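Cover shoot

A cover shoot is a photography session held to produce the front cover of a magazine, usually along with a set of inside pictures that run beside an interview or profile. The person photographed is most often an actor, musician, athlete or model. Cover shoots are planned by the magazine's photo and fashion departments together with the subject's publicist, and they are normally booked to match a film release, album or season of television.

Planning

Work on a cover begins weeks or months before the session. The editor and the publicist first agree on the date of the issue, whether the cover will be shared with anyone else, and what the interview may cover. A photographer is then hired. Some performers ask to approve the photographer or the stylist, and larger magazines may refuse.

The stylist requests clothes from fashion houses and showrooms, which lend them for a fixed number of days. Far more pieces are called in than are used. For the March cover of the fashion monthly Stadine, the magazine's own production notes listed 277 garments and accessories on the racks, of which 102 were tried on and two appeared on the cover. Loaned pieces are logged on arrival and again when they are returned.

Location

Covers are shot either in a studio or on location. A studio gives control over light and sound, and it has dressing rooms and loading space. Location work is common for travel issues and for profiles meant to look informal. Hotels, private homes, beaches and rented apartments are all used. The magazine Pedau, which covers film and television, has shot most of its covers in ordinary homes since its redesign, and its crews often set up hair and makeup in the kitchen or a spare bedroom.
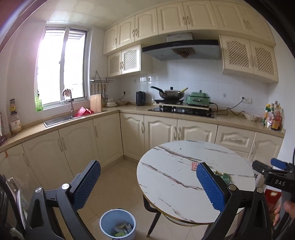
The shooting day

Call times are early, above all when the session depends on daylight. Hair and makeup come first and can take two hours or more. While this is going on, the photographer and assistants test the lighting with a stand-in. The subject then works through a series of outfits, called looks, with a change of hair or makeup between some of them. Six to eight looks is a normal day.

Pictures are usually sent straight to a monitor, where the art director checks whether there is room for the magazine's name and the cover lines. A cover picture needs clear space at the top and along at least one side – a strong photograph without it will often be moved inside. The writer may be present to gather material for the profile, and a separate video crew may record short clips for the website.

Selection and retouching

After the session the photographer delivers an edited set of pictures. At Hartley, a weekly celebrity title, the standard delivery is 255 frames, from which the photo desk picks a short list for the editor. The chosen picture is retouched, and several cover designs are printed at full size for comparison.

Retouching has drawn criticism from readers and from performers, some of whom have complained about changes to their skin or body shape. Some magazines now set written limits on what may be altered. Ornness, a quarterly, prints a short note in each issue stating what was changed on the cover.

Payment

Actors and musicians are generally not paid for appearing on a cover, as the session is treated as publicity. Travel, meals and grooming are paid for by the magazine or by the film studio or record label. Models are paid a fee, though editorial rates are well below those for advertising.

Related articles

Cover line
Fashion editor
Digital cover
Press junket
Photo retouching
Celebrity profile
Test shoot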